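Subject: Re: [tenants-coop] Carpet in the common kitchen and the hallway, second floor
From: Veronica Bucur
To: Grernum Housing Co-op members list

Hi all, replying to Petrică's message from last night, which is quoted at the bottom for anyone who deletes as they go. My answers follow under his headings, with a few extra bits at the end.

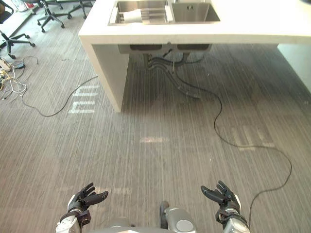

1. Replace or clean

The carpet in the common kitchen is the grey one with the fine streaks running through it. It is the same roll as the hallway. I went through the building folder and the invoice is there: it was laid by Ciobanu, and the warranty covers wear on the pile but excludes staining and anything to do with moisture. So a claim is only worth making for the flattened strip outside units 2 and 6, and even there I wouldn't bet on it.

I asked for two prices. Ciobanu will do a hot water extraction of the kitchen and the hallway in one visit. Grirkex will do the same job dry, with a powder, and they charge by the room. Both quotes are in the shared folder under Flooring. Ciobanu is cheaper if we do both areas together and dearer if we only do the kitchen.

Replacement is a different size of job. If we lift the carpet in the kitchen we have to do something about the slab, and the note Vangelis wrote when the heating was moved says there is a patched trench under it which was filled but never levelled. Vinyl plank will show that. Sheet vinyl will show it too, only more slowly. Levelling compound has to go down first and then it needs time to cure, so the kitchen would be closed for longer than the two days Petrică allowed.

My preference is to clean now and put replacement on the agenda for next year's budget.

2. Whether carpet belongs in a kitchen at all

I agree it doesn't. I also remember why we have it. Before it went down, the people in the units below could hear every chair. If we go to a hard floor, the bylaws call for an acoustic underlay on any floor above ground level, and neither of the vinyl prices Petrică found includes one. Hậu has offered to get a proper price with underlay from Brarkomach. Hậu, if you still have time for that, please go ahead, and ask them to quote supply and installation on separate lines.

There was also a suggestion at the last meeting to tile only the strip by the sink and leave the rest. I don't mind that idea, but there would need to be a transition bar that a walker and a stroller can both get over. Aurelia has already tripped on the one at the laundry room door, and that one is supposed to be the low-profile kind.

3. Fading

Petrică asked about blinds. The kitchen does get strong sun and the current blinds don't stop much of it. I would leave them as they are until we know what is happening with the floor. There is no sense matching a new fabric to a carpet we may take up. In the meantime, whoever is last out in the morning can close them.

4. Who pays

Cleaning comes out of the ordinary maintenance line and doesn't need a vote. Replacement is over the limit, so it has to go to the members with two written quotes. The $100 deposit that Petrică mentions is for private bookings of the kitchen only. It can't be put toward the carpet unless the damage came from that booking and was written up at the time. I know that has been done loosely in the past. I would like us to stop doing it that way.

5. Getting ready for the cleaners

If there are no objections by the end of the week I will book Ciobanu for the first slot they have in December. They want the floor clear from 8 in the morning. That means:

Stools and chairs go into the meeting room the night before. Please stack them along the wall and leave the path to the fire door open.

Boots and boot trays in the hallway go inside your own unit. Anything left out will be moved to the bike room and may get damp.

The recycling bins can stay on the landing.

The kitchen stays closed until the next morning. The hallway can be walked on in clean shoes or socks the same evening. If you have a grocery delivery coming that day, ask them to leave it in the lobby.

Cats stay in, please. The product Ciobanu uses is fine once dry, but their sheet says to keep pets off it before then.

6. Other things that came up

The drip under the sink has been fixed. It was the compression fitting on the cold side. The cupboard floor is swollen at the front and I have left the door open to air it, so leave it that way for now.

Somebody has been putting coffee grounds down the drain. They go in the green bin.

Unit 13 has asked whether the offcuts of carpet in the storage locker are spoken for. We should keep the largest piece for patching. The rest can go, first come, first served.

If I have missed a question, write to the list so everyone sees the answer.

Veronica

On the evening before, Petrică Pană wrote:

> Hello everyone,
>
> I said at the meeting I would start this off, so here it is.
>
> The carpet in the common kitchen looks tired to me, and the hallway is not far behind. I had a look at sheet vinyl and at plank, and either one could be put down in two days if we do the lifting ourselves. I have a pry bar and knee pads. I don't know what is underneath.
>
> Things I would like people's opinion on:
>
> Do we replace it or clean it one more time?
> Should there be carpet in a kitchen? I have never lived anywhere else that had it.
> It gets a lot of sun in there. Would better blinds help with fading?
> Where does the money come from? There is the $100 deposit people leave for parties, and I assume that adds up.
>
> I can't make the next meeting as I'm on afternoons all month, so please put it in writing.
>
> Petrică
>
> --
> To leave this list, send a blank message with the word "leave" in the subject line.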